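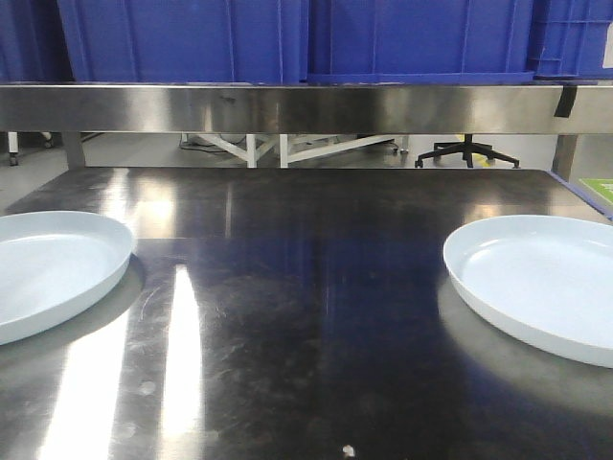
Steel Tables, Blue Crates: Your Questions
Prusmont Shared Kitchen Workroom
Updated 10/15/25

We love getting mail about the workroom, so keep it coming!

Why stainless steel for the worktable?
It wipes down fast and you can lean on it all day. Ours has picked up plenty of fine scratches and we like it all the more for them.

Which side do I put my dish on?
Either one. Most people set a shallow dish at each end and keep the middle open for whatever they're working on (dough, labels, a mountain of beans). 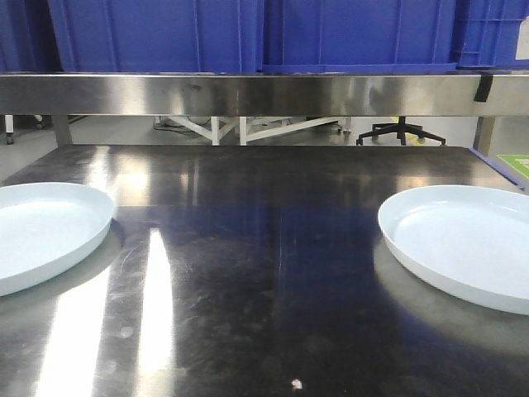 Lizeth Restrepo wrote in to add that a damp cloth followed by a dry one beats any spray she has tried, and that you should wipe along the length of the table.

Great tip, we do it that way now too.

Where do I find a crate?
Right beside the table, on the rack. They're the big blue ribbed ones. 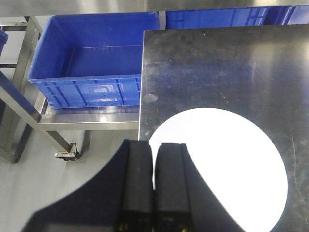
Blue crate next to the steel tabletop.

Can I reserve one?
Yes! Send us your crate number the day before. Crate 117 is a favorite, so ask early. You can hold up to 3 at once.

How does the rack work?
You'll get the hang of it in a minute. Grip the crate just under the rim and pull it toward you. 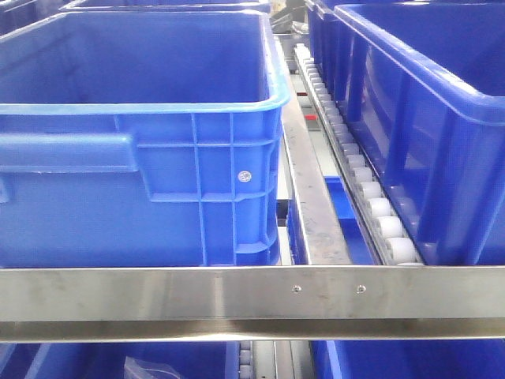 When you're done, slide it back gently and let the little white wheels do the work. It's oddly satisfying, especially with a full load of squash.

Do I need to wash my crate?
Please do, inside and out. The ribs collect flour like you wouldn't believe, and an old toothbrush gets right in there.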